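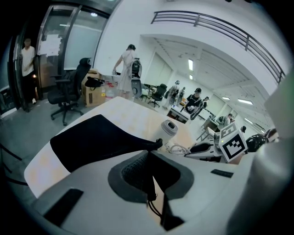 The white table, the door with the papers on it, the chair.

THE LAST DAY AT ARNTHORPE

Callum Goodall had a list. The list was in his back pocket and then it wasn't.

Boxes. Tape. Somebody had the tape. He asked for the tape and got three different answers, none of them tape.

"Who's doing the table?" he said.

Nobody was doing the table. The stains had been there since November, peachy orange, from the soup. Or the tea. Wragg's people had sworn it would wipe off. Thirteen hundred and seventeen dollars for the deposit, and that was with a clean table. He licked his thumb and rubbed at one. Stupid. It stayed.

The papers taped to the glass were his too, most of them. Old notices. Fire drill, which key, please close this door PLEASE. He ought to peel them off before the landlord came. He ought to do a lot of things.

"Is the black chair ours or Pladar's?"

"Ours."

"Siken's, I thought."

"Just leave it by the box then."

So it stayed by the box, in front of the doors, where every single person would have to go around it. Fine. Everbody went around it. Callum went around it twice and hit his hip on the second go.

Fifty-five minutes. That was what the man had said on the phone, fifty five, and Callum had been looking at the clock on his phone ever since instead of working.
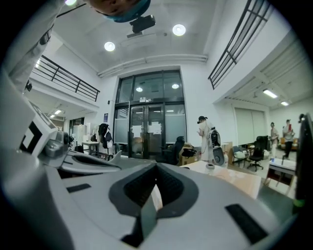 UNDER THE BALCONY

He stopped by the coat rack. Still coats on it. Dark ones, some white. How do people go home without a coat? He tried a pocket. A bus ticket, a mint. Put the mint back. Took it out again and ate it.

From there you got the whole place at once, the railings up both sides, the pipe running over the doors, the row of high windows. He had hated that pipe for the first year. It knocked at night. Then one winter it quit knocking and he'd lain awake on the mezzanine floor listening for it, with two thousand envelopes to stuff by morning and no heat.

They'd stuffed them, too. All two thousand. Arnthorpe had been good at that kind of thing.

"Callum! Cabinets?"

"What about them?"

"Are they empty?"

He had no idea. He went and opened the first one, quick, like pulling off a bandage. One spoon. The list, folded in four, in his own handwriting.

He must of put it there an hour ago. He read it standing up. Tape, table, papers, coats, cabinets. At the bottom, underlined twice, ring Mom.

Forty minutes, maybe less. He sat down on the floor with his back against the white doors and dialed.

"It's me," he said. "No, nothing's wrong. I'm at work. Sort of. Have you got a minute?"

She had a minute. Across the room somebody yelled that they'd found the tape.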